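How to Put Your Pantry Back in Order After a Big Shop

I used to dread coming home from the market. We live at the Drimdale end of town, so a proper shop means the bus to Skurkthorpe and back, and by the time I've climbed the stairs all I want is a cup of tea and a sit down. But I've learned (slowly, I'll admit!) that if I give the pantry half an hour right then, the rest of the week goes so much more smoothly.

Start by clearing one shelf completely. Just one! Wipe it with warm water and a drop of dish soap, dry it well, and leave the door open while you get on with things. My shelves are 11 inches deep, and I find anything deeper swallows the small jars whole, so if yours go way back, put a shallow tray in front that you can slide out.

Next, set everything you've brought home on the counter before any of it goes away. It's tempting to tuck things in as you pull them out of the bag, and that is exactly how I once ended up with three open packs of lentils. 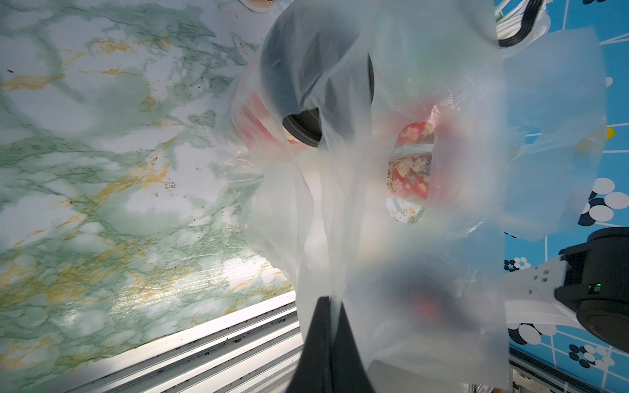

Now sort by how you cook, and don't worry too much about what the food is. I keep my tea things together, then baking, then what I call supper starters: rice, noodles, canned tomatoes, coconut milk. Spices get their own spot away from the stove. I buy mine at Samarakoon, where they'll weigh out as little as you like, and I write the month on a bit of masking tape and stick it to the lid. March on the cumin, and so on.

Older packages go to the front and new ones to the back. Flour and rice go into jars with tight lids, and I snip the cooking directions off the package and drop them in on top.

Last of all, fold up your bags and hang them by the door. The whole business takes me around 26 minutes now, a bit longer if I stop to read the back of a cookie packet, and then the kettle goes on. If you have a second shelf to do, save it for after your next shop.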